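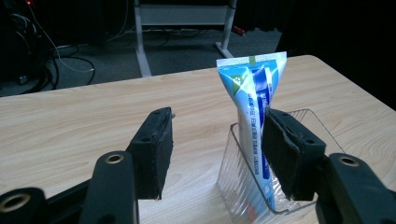

Modau, May

Why do we brush our teeth?

A guide for younger readers from the Uzor Museum of Everyday Health

Every person who has teeth needs to look after them. Most people do this with a brush and a small amount of toothpaste, once in the morning and once before bed. This guide explains what happens in the mouth during the day and how brushing helps.

What is on your teeth?

Run your tongue over your front teeth before breakfast. They may feel slightly furry. The furry layer is called plaque. It is made by bacteria, which are living things too small to see without a microscope. Everyone has them.

Bacteria feed on the sugar in our food and drink. As they feed, they make acid. The acid attacks enamel, the hard outer layer of a tooth. If this happens many times a day, a small hole may form. Dentists call it a cavity, or tooth decay.

Spit, which scientists call saliva, washes some of the acid away. It works best when the mouth is given a rest between meals — so sipping a sweet drink all afternoon is harder on teeth than having it with lunch.

What is in toothpaste?

Toothpaste contains a very fine powder that helps to rub plaque away. It also contains something to make it foam and something to keep it soft. Mint is a common flavour. Many toothpastes contain fluoride, a mineral that makes enamel stronger.

Toothpaste is sold all over the world, usually in a tube. The end is pressed flat and sealed after the paste has gone in. Some tubes are made to stand on their caps, so that the paste settles near the opening.

How did people clean their teeth long ago?

People in many lands chewed twigs until the ends became soft and frayed. Others rubbed their teeth with salt, chalk or crushed shells. Visitors to the Flukari Gallery can see 40 tooth-cleaning tools from the museum's collection, including brushes with handles of carved bone. The oldest is roughly 300 years old.

How should I brush?

Brush for 2 minutes, twice a day. Use small circles and clean the outside, the inside and the chewing surface of every tooth. Children over three need an amount of toothpaste the size of a pea. Spit it out when you have finished, but do not rinse with water. Younger children should have a grown-up to help.

Words to know

Bacteria: tiny living things, found almost everywhere.
Enamel: the hard outer layer of a tooth.
Plaque: a sticky layer that forms on teeth.
Saliva: the proper name for spit.

The Flukari Gallery is on the ground floor, beside the Delell Reading Room. School parties should book in advance.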